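September 4, 2025. Workshop notebook, Plitton devotional audio

Edited the fourth talk in the Huretti series today, the one on honesty in marriage. Raw recording ran 49 minutes and the slot is 26, so a lot went. I cut the long opening story and kept the part on confession, with the reading from James 5 left whole.

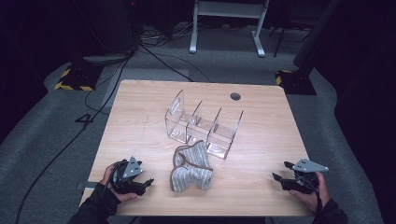

The prayer at the end is too quiet. Raised it, then heard the room hum come up with it. Will try again from the backup file. The March talks had the same hum, and those were also recorded at Coste.

Study guide: 33 questions in the draft. Too many for one evening group. I asked the Zurley readers to go through it before I trimmed anything.

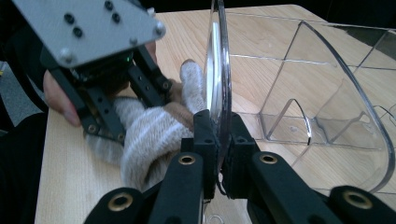

Zurley wrote back that the questions on anger work well but the ones on money sound like scolding, and that a husband reading them alone would likely stop there. They would also like more room to write. 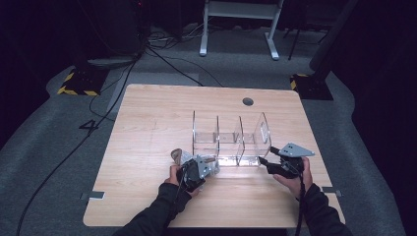 Reworked the money section after lunch. It now opens with the Proverbs verse and asks what a person is afraid of losing. I also split the guide into three parts, side by side on one sheet like the compartments in the clear rack on the table: read, talk, pray. Talk is still the longest. Printing 90 copies once the hum is fixed and the times in the guide match the audio.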